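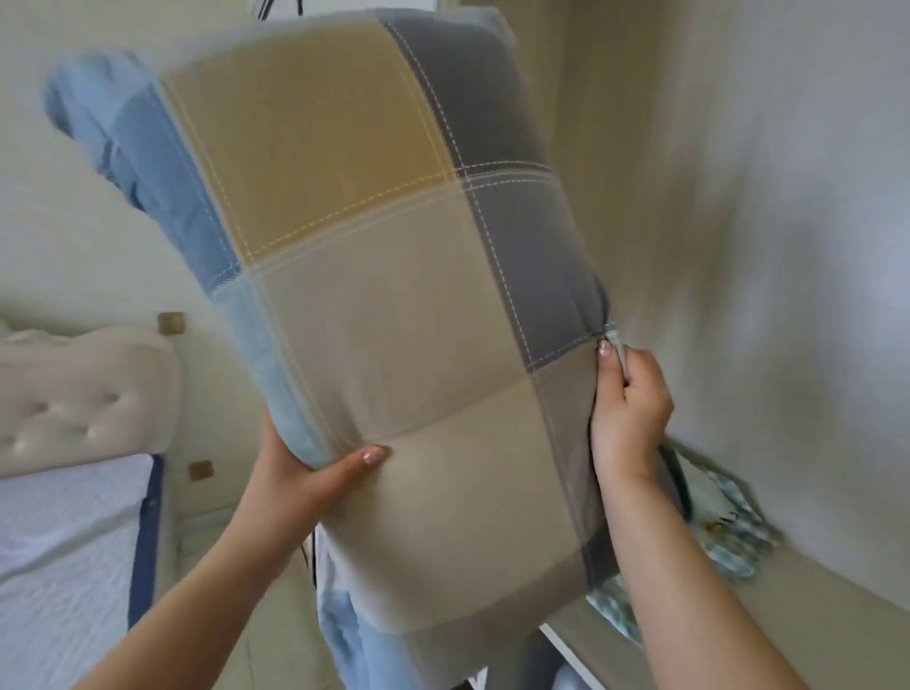
What I Wanted to Find Out

My project for Mr. Quintanilla's world religions class is on one question: why do so many old languages use the same word for breath and spirit? I got hooked on this when my partner, Trinity Kapoor, mentioned that the Latin spiritus means both, and then I couldn't stop looking things up (my first draft ran 900 words over the 2,000 limit, sorry Mr. Q!).

Greek does it with pneuma, which can be wind, breath or spirit depending on the sentence. Translators have to pick one, and they don't always pick the same one. Sanskrit has prana, usually given as breath or life force. Even our own word "inspire" has breathing tucked inside it, and so does "expire," which is kind of spooky if you think about a carton of milk.

What We Did

Besides the reading, Trinity and I tried a quiet breathing practice at home every night in June, right before bed. Lights low, phones in another room, 2 minutes of just noticing the air going in and out. Then we each wrote a few lines in a notebook. Mine are mostly complaints about my nose for the first week! After that they get slower and a little more thankful, and I started using the word "pneuma" under my breath, which Trinity thought was hilarious until she tried it.
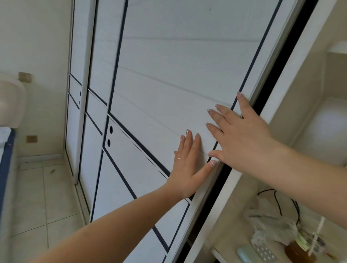
Sliding the wardrobe door across.

What I Think Now

I can't prove that one word shaped how people prayed, and I went in hoping I could. My guess is that breath was the plainest sign of life anybody had, so it got the big job. Trinity disagrees and thinks wind came first, then breath. We argued about it all the way through the Clullel library and still haven't settled it. Next I want to read up on the Hebrew word ruach, which I ran out of room for.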